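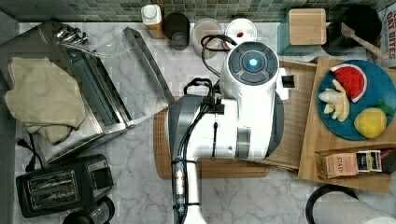
Đinh

Moving Office Coordination, Unit 4
Storage between two addresses: notes for the class

Last time we finished with the quotation, so please keep your quotation sheet from the Drernevine exercise beside you. Today's topic is the customer who must leave the old home before the new one is ready. In our trade we call this storage in transit. It is a different service from long-term storage, and the paperwork is also different.

1. Length of the storage period

In the standard contract we use in this course, storage in transit can last up to 30 days. After this the goods pass to a long-term storage agreement, with a new rate and a new signature. Many disputes begin exactly at this point. The customer believed that the first price would continue, and the coordinator believed that the customer had read page two. Put the last day of the period in your confirmation email, in its own line, and send a reminder seven days before it.

2. What the customer pays

The usual invoice has these lines:
Handling in (unloading from the truck to the warehouse)
Storage, charged by weight or by volume
Handling out
Delivery from the warehouse to the new address
Valuation cover during storage, if it was chosen

Handling in and handling out are two separate charges. In the Brornthorpe case, which you have in your reader, the customer compared two companies and took the cheaper one, but the cheaper quotation did not include handling out. The final difference was almost 40 dollars in favour of the company he refused. It is a small amount, but he wrote a long complaint and the office needed a whole afternoon to answer it.

3. The inventory

Every item gets a numbered sticker and a line on the inventory. The condition is written at the old home, checked again when the goods enter the warehouse, and checked a third time at delivery. If the warehouse finds a scratch which is not on the first list, it must be noted before the item is put away - later it is very difficult to say where the damage happened.

Do not write "good" for the condition. Write what you see: "scratch, left side, top", or "no marks". Please also avoid "misc. box". A box from the kitchen is "kitchen, dishes" or "kitchen, dry food". Open food, plants, paint and gas cylinders are not accepted in the warehouse, and the customer should hear this when you book the job.

4. Access during storage

Some customers want to take out a winter coat or a child's bicycle. With containers this can mean that a forklift must bring the unit down and a worker must be present, so there is a fee. Ask at the booking if they expect to need something.

Homework

Read the Kanotlow file and prepare a confirmation email to this customer, not longer than one page. Her new house will be ready in June, but the builder has not given the day. Decide which type of storage you would offer her and which charges you would name in the email. Bring a printed copy, because we will exchange them and correct in pairs.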